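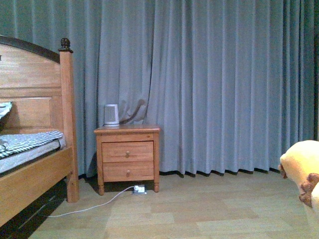 The bed, the nightstand, the curtains. Two drawers is plenty.

Leave the bed alone

Every May my feed fills up with people binning a perfectly good timber bed so they can buy a grey upholstered box from Greltska. 60 comments underneath, all heart emojis. I don't get it.

A wooden bed with a proper arched headboard is furniture. You can lean on it. You can hang a dressing gown off the knob on the post. If it gets a scratch you sand the scratch, rub some oil in, done by arvo tea. Try that with boucle.

And the matching bedside table – yes, matching, I know, very uncool. The Molluleck catalogue wants us to have a stool on one side and a stack of books on the other. Where do the tissues go? The phone charger, the torch, the odd socks? In a drawer, thats where.

People say honey-coloured wood looks dated. So change the bedding! We spent 200 dollars on a doona set and it did more than any new frame would of. Cartoon print, black and white, gingham pillow, a plush toy if you want one. Lamp and a plant up near the head. The timber copes with all of it. 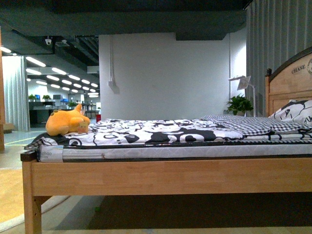 What I'd spend the money on

The mattress. Then a decent reading lamp. Then curtains that reach the floor, and if there's anything left after that, put it back in your pocket. Our old bed was moved through 8 rentals and the bolts still do up tight.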